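a thread on buying a secondhand dining table, from someone who has now been doing it since January and has opinions

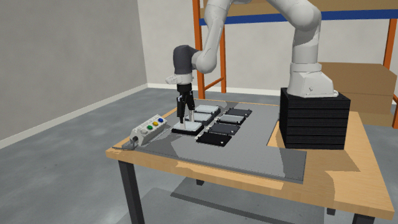
wooden table, white tray.

1/ so our old table finally split down the middle and I told myself I had $300 and one weekend. ha. I have looked at so many tables. I dream in tables

2/ first stop was Trenditz, the big consignment place out by the highway. gorgeous stuff, but everything I liked was $800 and had a "hold" sticker on it. there was one round one I sat at for so long that a lady asked me if I worked there

3/ bring a tape measure!! and measure your DOORWAY, not just the room. I measured the room four times. the door, zero times. we will not be discussing the first table

4/ get down on the floor and look underneath. I don't care who's watching. you want to see how the legs go on, and whether somebody fixed a crack with a blob of glue and a prayer

5/ then lean on a corner with your whole weight. a little creak, fine. if the other end lifts up, keep walking

6/ Minhas (tiny shop, terrible parking) let me put a table on hold for 9 days while I dithered. I dithered too long. it went to a couple with a truck and I'm still a bit sore

7/ ok so the winner: found it at Okano, way in the back, under a pile of lampshades. marked down to $80!!! rings all over the top and one wobbly leg, but solid wood and it fits through the door (I checked) (twice)

8/ sanded it in the driveway on 17th June, a Tuesday, took the day off and everything. go with the grain and change your sandpaper way sooner than you want to. I also sneezed until dinner, so wear the mask

9/ for the finish I used the Burasura hard wax oil my sister swears by. thin coats. THINNER. my first one was so thick it stayed tacky for days and I have a cat, so you can picture that

10/ leg still wobbles a tiny bit. there's a folded coaster under it. if anyone has a better fix that doesn't involve me buying a clamp I'm all ears

11/ chairs next. pray for me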